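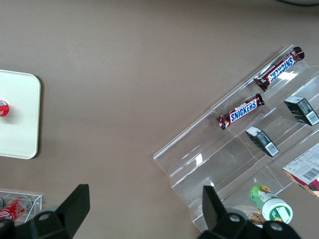
Veronica Oprea would like the rack filled before the trays go out, and asks that applicants be told so at the start: stock first, orders second.

Counter and Display Assistant, part time
Trumance, Fesdale site

The post covers the upkeep of a small grab-and-go counter selling bottled drinks, wrapped sandwiches, pastries and snack bars. Shifts start at 6 am. Hours are 20 per week, worked to a fixed rota.

Duties
Fill the clear racks, labels facing the customer.
Place sandwiches in the wicker basket and pastries on the wire shelves.
Make up tray orders from the printed slip.
Check use-by dates and record waste on the stock sheet.
Wipe down trays, racks and the table between orders. 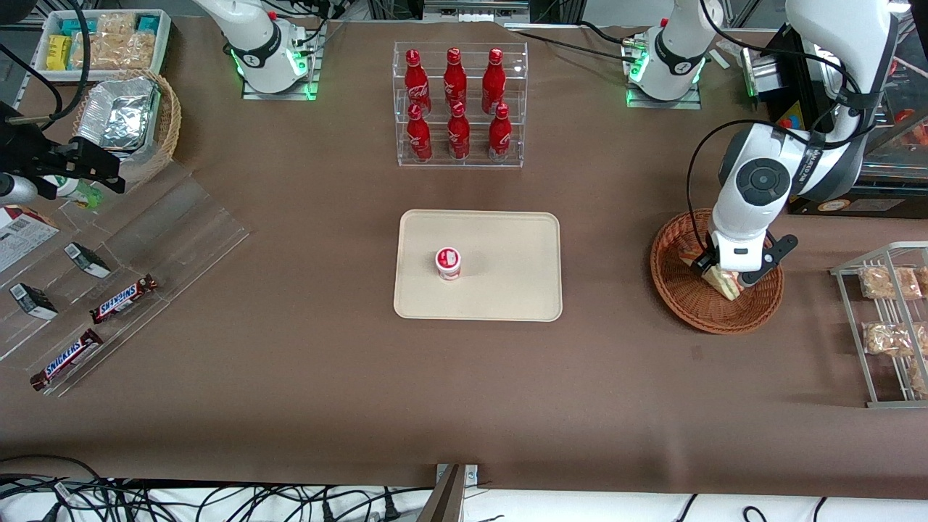
Counter layout: drinks on the two-tier rack, tray in the middle, sandwich in the basket.

Requirements
Food hygiene certificate, or willingness to take one in the first month.
Able to read a stock sheet and keep it up to date.
Able to stand for a full shift.
Previous shop or canteen work is useful but not required.

Terms
Two posts are open, both starting in July. Training takes two shifts and is paid at the full rate. Apron supplied; closed shoes are the applicant's own.

To apply, send a CV and a short note of available hours to Dalibor Kubíček at the Fesdale office. State any food allergies in the note. Interviews are held on site and include a short shelf-filling task.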